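Bins, Trays and One Long Table: How I Keep My Craft Stuff Under Control

I resisted bins for years. My system was piles, and I knew my piles! Then I moved everything onto one big wooden table and the piles started sliding into each other, and I spent half an evening hunting for a glue stick that was under the felt. So now I'm a bin person (a slightly annoying one, my family would tell you).

My first tip is to buy see-through but tinted. Clear plastic shows every scrap of ribbon and looks messy even when it's tidy, and solid colors mean you're forever lifting things down to look. Smoky gray is the sweet spot for me, and I won't buy one without a cut-out handle anymore.
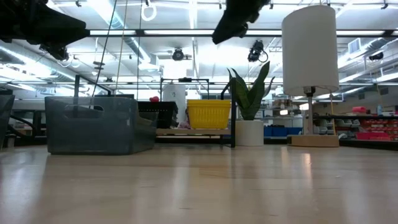
Smoky bins are great until you own eleven of them, wrote Fondik under my last post, and then you still need labels, so put masking tape on the short end and use a fat marker.

Fair point! I do label now, short end only. The other thing I'd pass along is to use one bright color and give it one job. Yellow is for whatever I'm in the middle of, so if it's in yellow, it isn't getting put away tonight. Black is for tools. Everything else goes in gray, and I've stopped fussing over it.

A raised shelf along the back of a table is worth the trouble too. It gets the daily bins up off your work space, and a plant and a lamp back there make it feel less like a stockroom. 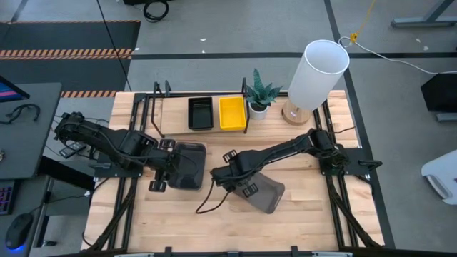

Black bin and yellow bin side by side on the back shelf, with the gray ones down on the wood.

About once a month I take the trays down and spread them out on the table. Wipe them with a damp cloth and a drop of dish soap — skip the scrubby side of the sponge, it clouds tinted plastic — and let them dry before you stack them, or they'll stick together like wet plates.
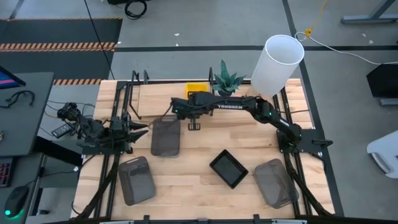 Do small trays need lids?
Only if they're going in a closet or under a bed. On a table you use every day, lids end up in a pile of their own.

Next month I'm tackling the button jar, all 600 of them, and I've already got a tray picked out.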